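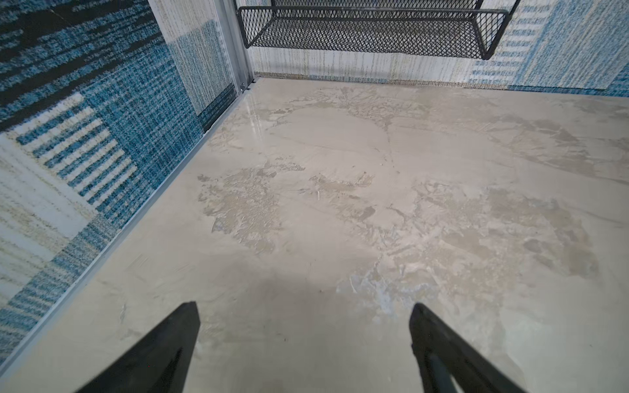

4. Work Cell Preparation and Site Rules

Figure 3 was taken by the wrist camera of the Plasum arm with both fingers open over the bare floor at the test site. The two fingers remain in view at the lower edge of every wrist image at this opening, and the rules in this section treat them as a fixed reference. The remainder of the section sets out the practice followed at the Killent and Després sites. It is offered as a proposed minimum for mobile manipulation work carried out in furnished rooms, where the surroundings have not been built for machines.

4.1 Surfaces and boundaries

Existing rules for fixed industrial cells assume a plain floor and a marked boundary. Neither assumption holds in a furnished interior. The floor in Figure 3 is pale and mottled, with a bright reflection toward the back left corner and a soft shadow between the fingers. Both effects matter to any rule that depends on image contrast. A reflection can be read by a depth sensor as a gap in the floor, and a shadow can be read as an object. We therefore require that the operator record the lighting state of the room at the start of each session and repeat the record whenever a lamp is switched or a blind is moved.

Walls present a related problem. Patterned textile coverings, such as the woven panels in Figure 3, contain strong edges that do not correspond to any physical boundary. The metal trim at the foot of the left wall is a more dependable guide, as it follows the line where the wall and floor meet. Under the Virari procedure, the keep-out line is drawn from such trim wherever it exists. Where there is no trim, the line is measured by hand and entered in the site record before the arm is powered.

4.2 Objects fixed to walls

Shelves, brackets and rails must be entered in the site record even when they lie outside the planned work area. Open mesh deserves particular attention. A shelf of the kind mounted on the back wall in Figure 3 allows light to pass through its surface, and depth readings taken through mesh are often incomplete. The rule adopted here is that any mesh object is modeled as a solid box that encloses its full outline, including the rim. The box may not be reduced on the basis of sensor data alone.

A clearance of 20 cm is kept between the modeled box and every part of the arm, the gripper included. The clearance may be reduced to 9 cm when the arm moves at its lowest speed setting and a second operator is present at the stop control. No further reduction is permitted under this procedure.

4.3 Gripper state at rest

The draft rules that preceded this work did not specify a gripper state between tasks, and practice at the two sites differed. Killent closed the fingers after each task; Després left them open. The present procedure requires that the fingers be left open, with nothing held, before any person enters the marked area. The open state can be confirmed from the wrist image as well as from the joint readings, and the two sources must agree. If they do not, the arm is stopped and the fault is logged.

Closed fingers are permitted during transport only. In that case the arm is folded, power to the joints is removed, and a tag is placed on the control case — the tag remains until the next startup check is complete.

4.4 Session records

Each session record contains the site name, the software version, the lighting state, the list of fixed objects, and one wrist image taken before the first motion. The image is stored without cropping or color correction. Operators had initially been allowed to submit a corrected image in place of the original, but this practice was ended in August, after reviewers found that correction removed reflections that had affected the depth data.

The review covered 1275 session records from the two sites. Records that lacked a first image were kept in the archive but left out of the analysis in Section 5. Where the first image and the list of fixed objects disagreed, the record was returned to the site for a written explanation. Changes to a submitted record are made by adding a dated note; the original entry is not altered.

4.5 Scope

The rules apply to single-arm systems with two-finger grippers operating indoors. They do not cover powered tools, heated parts or work near children, and they do not replace the risk assessment required by the owner of the building. Sites that use a different gripper may adopt Sections 4.1, 4.2 and 4.4 without change — Section 4.3 must be rewritten for the hardware in use and approved before the first session. The version described in this paper is Revision 2 of the Virari procedure, adopted at both sites on October 30, 2020.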